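Small Drawers, Sorted
A stackable unit earns its floor space once the contents have a fixed order

Most small-item storage fails at the drawer. The cabinet is bought to suit the shelf, the drawer is filled from whatever is nearest, and by July the batteries are under the snack bars. Woo-jin Ahn, who plans storage for rental flats at Bretby, starts from the other end and measures what has to go in.

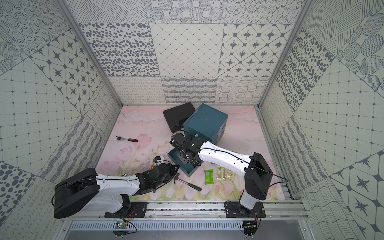
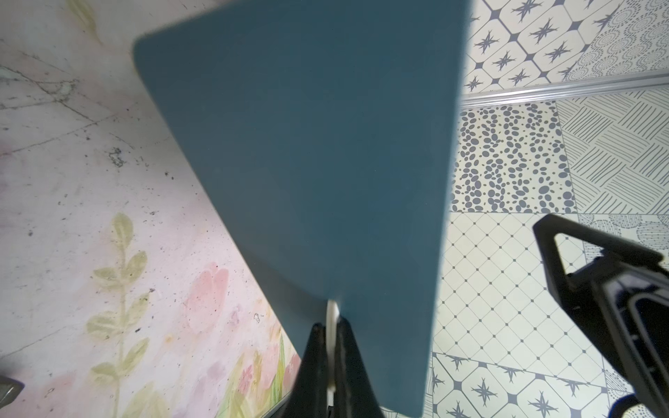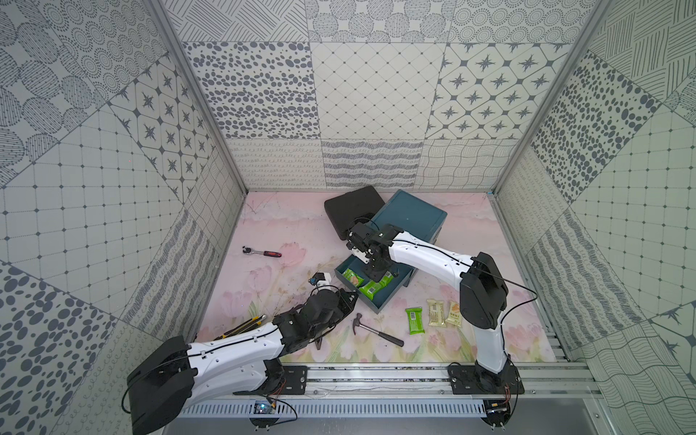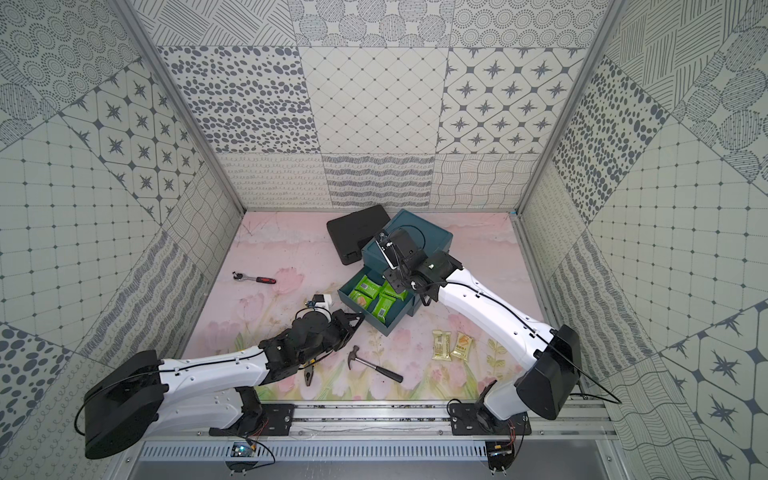
Ahn's method takes one drawer at a time. The drawer comes fully out of the cabinet and goes on the floor or a table, where all four corners can be reached. Contents are then divided by how often they are used. Food is kept apart from tools, even when both would fit.

Wrapped bars pack best lying flat in a single layer. Stacked two deep, they slide when the drawer is pulled, and the lower layer gets forgotten. Hand tools go in with the handles facing the front. Anything longer than the drawer's inside depth belongs in a flat case stored beside the unit.

Depth is the figure most buyers skip. In the Mutetti flats, Ahn recorded 34 drawers and found that 19 had been chosen by outside width alone. Inside depth ran some 12 percent below what the tenants expected, enough to stop a standard screwdriver from lying straight.

Stacking adds a second limit. A unit with a usable lid invites things to be left on top, and every item there has to be moved before another unit can be added. At Butosstead the rule is a clear lid and no more than two units high. Labels go on the drawer front, at the left, in letters 11 millimeters tall.

Refilling is done when a drawer is half empty, with older stock moved to the front first.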